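Sunday-lunch bakers, bun makers and dumpling folders: come and cook with me in Rarnwood

I'm looking for people to join my steamed bun group at the old reading room in Rarnwood, starting in March. You don't need to be any good! I wasn't. My first lot came out like wet tennis balls and I ate them anyway, with brown sauce.

We'd meet every other week at 7 in the evening and go on for 2 hours (bit longer if the dough sulks). I've got room for up to 40 people across the whole spring, but only a handful each night, so tell me early which evenings suit you. Flour, yeast and fillings are on me. Bring an apron, a tub to take your buns home in, and any family recipe you don't mind sharing. I'm especially after anyone who does a decent red bean paste, as mine is a bit grim.

There's no pay, I'm afraid, but the Edbridge bus stops right outside and I'll cover your fare both ways. Drop a note through the door of the Requena café or leave a comment here with your name and what you'd like to make.
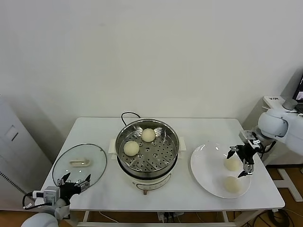
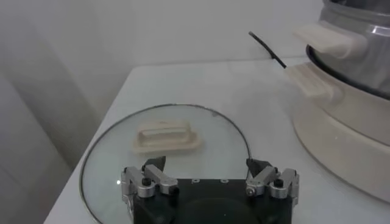
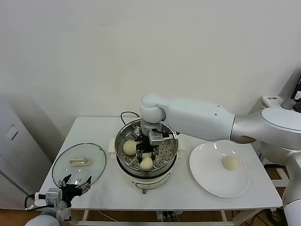
Plain ones are where we'll begin.

Sesance asked underneath whether beginners could bring a teenager along, and whether there'd be a filling without pork, as they'd both love to come.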